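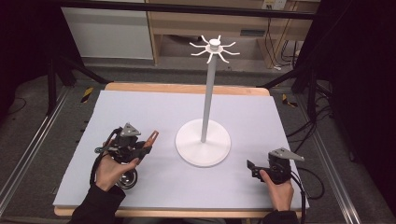
図7.1 白いマグツリースタンドと手持ち式グリッパー

第7章 火山体の地殻変動

7.0 本章の範囲と前提

前章では、火山性地震の波形分類と震源決定を扱った。地震観測が捉えるのは、岩盤の破壊や流体の振動にともなって放射される弾性波であり、その時間スケールは通常、数十分の一秒から数百秒の範囲にある。一方、マグマの蓄積や移動の多くは、数時間から数年にわたって進行する。この帯域の現象は地震計の記録には現れにくく、地表の変位、傾斜、ひずみとして観測される。本章では、これらの量の定義、測定法、および観測値から地下の圧力源を推定する手順を述べる。

読者は、線形弾性体の応力とひずみの関係、最小二乗法の正規方程式、および第3章で導入した座標系を既知とする。座標系は東向きをx、北向きをy、鉛直上向きをzとする右手系であり、地表をz = 0にとる。圧力源の深さdは正の値で表す。地形の効果は7.6節で扱い、それまでは半無限媒質の平坦な地表を仮定する。

本章を通じて用いる観測例は、ブリマノ火山のものである。同火山は、山麓から山頂までの比高が小さく、山腹の傾斜が緩やかな玄武岩質の火山で、平坦地表の近似が比較的よく成り立つ。観測網は連続GNSS観測点11点と、孔井式傾斜計、山麓を半周する水準路線からなる。データの収録と一次処理はフラッドコム観測所で行われている。7.4節の演習では、ギリーズ(Kenneth Gillies)が整理した同観測所の日座標値を用いる。

7.1 観測量の定義

7.1.1 変位

地表の一点の変位は、基準時刻の位置ベクトルと観測時刻の位置ベクトルの差として定義される。成分を(ux, uy, uz)と書く。変位は座標の基準に依存する量であり、基準をどこに置くかによって値が変わる。全地球的な基準座標系で求めた座標値には、プレート運動による定常的な速度が含まれる。火山性の変動を取り出すには、この速度を差し引くか、火山の影響が及ばない参照点に対する相対変位を用いる。

参照点の選択には次の点を考慮する。第一に、圧力源から十分に離れていること。深さdの点状圧力源による鉛直変位は、水平距離がdの3倍の位置で直上の値の3パーセント強にまで減衰する。第二に、参照点自体が斜面の移動や地下水位の変化の影響を受けないこと。ブリマノ火山ではプロセロの露岩上に設けた点を参照点とする。以前はメストベルグの沖積地の点が用いられていたが、灌漑期の地盤沈下が鉛直成分に混入するため変更された。古い報告を参照する場合には、どちらの点を基準とした値であるかを確認する必要がある。

7.1.2 傾斜

傾斜は鉛直変位の水平方向の空間微分であり、無次元量である。慣例としてマイクロラジアン(μrad)を単位とする。1 μradは、1 km離れた2点間で1 mmの高低差が生じることに相当する。傾斜の符号の取り方は文献によって異なる。本書では、地表が下がる方向を傾斜の正の向きとし、これを「傾斜方向」と呼ぶ。膨張性の圧力源に対しては、傾斜方向は圧力源から遠ざかる向きとなる。

7.1.3 ひずみ

ひずみは変位勾配の対称部分である。自由表面近傍では、鉛直面に働く応力のうち水平なせん断成分と法線成分のみが残り、独立なひずみ成分は三つに減る。孔井式の体積ひずみ計が出力するのは、これらの面積ひずみに媒質定数を乗じた量であり、孔井と周囲の岩盤の結合状態による感度係数を必要とする。感度係数は、理論的に計算される地球潮汐との比較によって較正される。

7.2 測定法の概要

7.2.1 水準測量

水準測量は、二本の標尺の間に水準儀を置き、両標尺の読みの差から高低差を求める方法である。一回の測定で得られる高低差を路線に沿って積算するため、誤差は路線長の平方根に比例して増大する。往復差の制限もこれに応じて定められる。

系統誤差として重要なのは、大気の屈折と標尺の目盛誤差である。どちらも標高と相関をもつため、山腹を登る路線では見かけの隆起または沈降として現れうる。ブリマノ火山の路線では、起点と最高点の標高差が400 mに達する。仮に標尺の目盛に10 ppmの誤差が残っていれば、最高点での誤差は4 mmとなる。同じ標尺を繰り返し用い、目盛が変化しなければ、この誤差は測定時期の差をとることで相殺される。標尺を更新した場合には相殺されない。

7.2.2 GNSS

連続GNSS観測では、搬送波位相から日ごとの三次元座標を推定する。水平成分の再現性は通常数mm、鉛直成分はその2倍から3倍程度である。鉛直成分の精度が劣る理由は二つある。衛星が地平線より上にしか存在しないこと、および対流圏遅延の推定値が高さの推定値と強い相関をもつことである。

火山では、山頂と山麓の標高差に応じて水蒸気の遅延に差が生じる。この差は季節変化を示し、推定が不十分であれば年周的な鉛直変動として残留する。冬季にはアンテナへの着雪も問題となる。ブリマノ火山の山頂点では、12月に見かけの鉛直変位が繰り返し現れており、いずれも融雪後に復旧している。このような期間のデータは、圧力源の推定に先立って除外する。

7.2.3 傾斜計

孔井式傾斜計は、気泡または振子の位置を電気的に検出するもので、短期的には0.01 μrad以下の変化を分解する。ただし設置後しばらくは、充填材の硬化と孔井周辺の応力の緩和にともなうドリフトが続く。ブリマノ火山の南麓に設置された傾斜計では、ドリフトがほぼ直線とみなせるようになるまでに18か月を要した。

降雨に対する応答も観測点ごとに異なる。トモアナ(Bevan Tomoana)は、日降水量を入力とする直列タンクの応答関数を用いて降雨成分を除去する手順を示した。この手順は7.5節で扱う。気圧に対する応答は多くの場合、同時刻の気圧に比例する項で近似できるが、地形の起伏が大きい場所では位相遅れを考慮する。

7.3 点状圧力源による変形

7.3.1 定式化

均質等方な半無限弾性体の内部に、半径aの球状の空洞があり、その内圧がΔPだけ増加したとする。aが深さdに比べて十分に小さいとき、地表の変位は空洞の中心から放射状に広がる場として表され、次の式で与えられる。

uz = (1 − ν) ΔV d / {π (r² + d²)^(3/2)} (7.1)
ur = (1 − ν) ΔV r / {π (r² + d²)^(3/2)} (7.2)

ここでrは圧力源の直上の点からの水平距離、νはポアソン比、ΔVは空洞の体積変化である。ΔVと圧力変化の間には、剛性率をμとして

ΔV = π a³ ΔP / μ (7.3)

の関係がある。式(7.1)と式(7.2)にはaとΔPが個別には現れない。したがって、地表変位のみから空洞の大きさと圧力変化を分離して決定することはできない。

7.3.2 変位場の特徴

式(7.1)と式(7.2)の比をとると、

ur / uz = r / d (7.4)

となる。圧力源の水平位置が既知であれば、一点における水平変位と鉛直変位の比から深さが求まる。実際の観測では鉛直成分の誤差が大きいため、複数点の値を同時に用いる。

鉛直変位は直上(r = 0)で最大となり、r = 0.77dでその半分に減少する。水平変位は直上でゼロ、r = 0.71dで最大となり、その値は直上の鉛直変位の0.38倍である。傾斜の大きさはr = 0.5dで最大となる。観測点の配置を計画する際には、想定する深さに対してこれらの距離の前後に点が分布するようにする。直上付近にのみ点が集中する配置では、深さと体積変化の推定値が強い相関をもち、両者を分離しにくい。

例題7.1
ポアソン比を0.25、圧力源の深さを3 kmとする。直上の点で53 mmの隆起が観測されたとき、圧力源の体積変化と、傾斜の最大値を求めよ。

解
式(7.1)でr = 0とおくと、uz = (1 − ν) ΔV / (π d²)である。これをΔVについて解き、uz = 0.053 m、d = 3000 mを代入すると、ΔV = 2.0 × 10⁶ m³を得る。傾斜の大きさは、uzをrで微分して

|duz/dr| = uz(0) (3r / d²) (1 + r²/d²)^(−5/2) (7.5)

となる。r = d/2を代入すると、0.859 uz(0) / dであり、数値は15 μradとなる。最大となる地点は、直上から水平距離1.5 kmの円周上にある。

7.3.3 体積変化の解釈

式(7.1)から求められるΔVは空洞の体積変化であり、注入されたマグマの体積とは一般に一致しない。マグマが圧縮性をもつ場合、注入量の一部は既存のマグマの圧縮によって収容され、地表の変形には寄与しない。気泡を含むマグマでは圧縮率が大きく、注入体積がΔVの数倍に達することもある。収縮時に噴出量とΔVを比較する場合にも、同じ理由による補正を要する。あわせて、噴出物の体積を空隙のない溶岩の体積に換算しておく。

また、点状圧力源で観測値がよく説明されたとしても、圧力源が球形であることの証拠とはならない。鉛直変位のみを用いた場合、水平に広がった板状の圧力源でも類似の分布が得られる。両者の差は水平変位の大きさに現れ、板状の圧力源のほうが、同じ鉛直変位に対する水平変位が小さい。圧力源の形状に関する比較は7.4節で行う。

注1 式(7.1)および式(7.2)の近似の誤差は、a/dの3乗の程度である。
注2 ブリマノ火山の日座標値は、2019年7月12日の受信機更新の前後で段差をもつ。演習では補正済みの値を用いること。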